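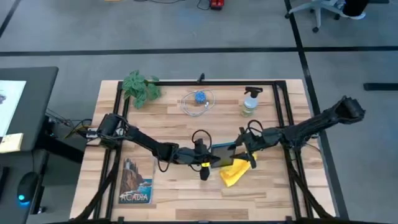 Timber benchtops fail at the surface long before they fail in the structure. A hardwood slab 33 mm thick will carry any load a household or small workshop is likely to put on it, and will go on doing so for decades, but the finish on top is a film measured in microns and it takes all of the traffic. Species matters less than buyers assume. Construction matters more. The butcher-block top, with its alternating beige and tan strips, is the common form in workshops because narrow strips glued side by side move less as a unit than one wide board. Each strip still swells and shrinks across its width with the seasons. The finish has to follow that movement or crack along the glue lines.

Finishes fall into two groups. Penetrating oils and hardwax oils soak into the upper fibres and cure there. Film finishes, chiefly polyurethane and the two-pack lacquers, cure as a continuous layer over the wood. The choice between them is usually put to the customer as a question of colour and sheen, when the more useful question is how the top will be repaired.

Hammad Arain has refinished benchtops in Astdale for most of his working life and keeps a written record of each job. The ledger stood at 623 tops in April. He sorts them by the reason they came back to him. Water entry at the end grain leads the list, followed by abrasion, then heat marks, then adhesion failure between coats. Outright structural faults, such as an open glue joint, take up less than a page.

"People coat the face three times and the ends once," Arain says. "The end grain drinks the first coat and there's nothing left on the outside. You want the ends sealed before you touch the face."

His schedule for a film finish is conventional. The bare top is sanded to 120 grit, vacuumed and wiped down. The ends get two thinned coats, an hour apart. The face then gets a thinned sealer coat, left overnight and cut back with 240 grit, followed by two full coats with a light sanding between. The underside gets the same number of coats as the face. A top finished on one side only takes up moisture unevenly and will cup.

Gloss level is set by the matting agent in the coating and has little to do with hardness. A gloss surface does show wear sooner. Fine scratches scatter light, and on a reflective surface the scattered light reads as a pale line.

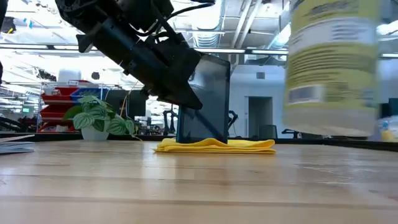 Gloss on a light-coloured timber top. Whitish scuffs mark the surface toward the right.

Whether a mark is in the film or in the wood can be tested with a damp cloth. If it disappears while wet and returns on drying, it is probably a surface scratch, and polishing compound may be enough. If it stays visible, the coating has been breached or has lifted, and the area needs to be cut back.

Monique Baudry, who runs the coatings bench at Carré, a joinery supplier, prefers hardwax oil for anything used daily. Her argument is maintenance. A worn patch can be sanded locally and re-oiled in an afternoon, where a polyurethane film generally has to be recoated edge to edge to hide the join. The cost is frequency. She re-oils her own test panels every 80 days, a routine few households would keep.

Baudry is also wary of cure times printed on tins. A coating that is dry to the touch may be weeks from full hardness, and cold rooms stretch that further. Her advice is to keep rubber feet, wet cloths and cardboard off a new film for the first month. Felt pads can go on after a week. Oil-soaked rags should be laid out flat outdoors to dry before they go in the bin.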